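July, notebook, after lunch

Spent the morning on the problem-framing worksheet that came with the Orkstead course. I'm not convinced. The pitch is that you sort everything bothering you into four boxes and the right problem to work on shows up by itself. Mine didn't. I got four boxes of complaints and a sore hand.

To be fair to it, the "who is this a problem for" column did some work. The Widdale handover has been on our list as "client is slow to sign off." Filled in properly, the client isn't bothered at all. We are. They get their drafts, they sit on them, nothing bad happens on their side. So whatever we do about it has to change something at our end, and I've been writing them reminder emails since spring.

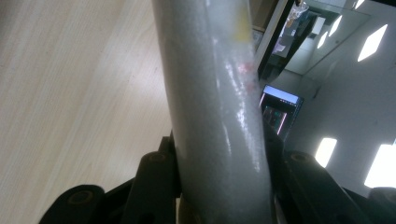 *Gripper closed on the gray bar, yellow mark near the top.*

Tried the "five whys" on Lumanlan next. Got to why number two and started making things up. I suspect everybody does. The answers past that point sounded wise and I couldn't back up a single one:

- why is the brief late – because scope keeps moving
- why does scope move – because two people think they own it
- why do two people think that – guess, guess, guess

Stopped there. Two real answers beat five with padding. Need to ask both of them separately who they think decides, and write down what they say before I form a view. 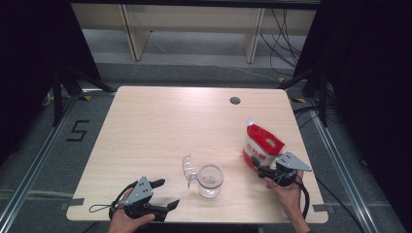

The other thing I don't buy is scoring. The sheet wants impact times effort, and my Irnar number came out highest mostly because I'm sick of Irnar. Did it again an hour later and it dropped to the middle. If a score moves that much on mood I'd sooner argue it out loud.

The full course is 3000 for the team. No from me for now. Would like to see somebody run the free part on a problem they've already solved and check whether it points at the same one. Will do that with last year's invoicing mess, if I can find the notes.

To do:

- stop the Widdale reminders, set our own cutoff for comments
- ask the two Lumanlan owners, separately
- Irnar: leave off the list until it's been scored by someone less annoyed than me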